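Is the Gurkora table-clearing kit worth $381?

Posted May 14, 2019 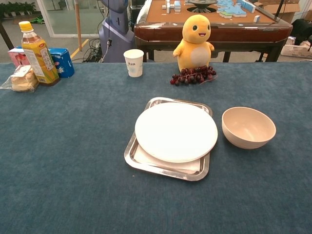 The seller says it can clear up to 37 items an hour off a snack table — plates, paper cups, bottles. Has anyone tried it on thin stuff like napkins? I don't trust the demo.

Baiba Vanags
Had one for 2 months. Bottles fine. Napkins, forget it. Support took 5 days to write back.

Kalevi Saarinen
Get the Plindix, same arm I think. Never tried napkins.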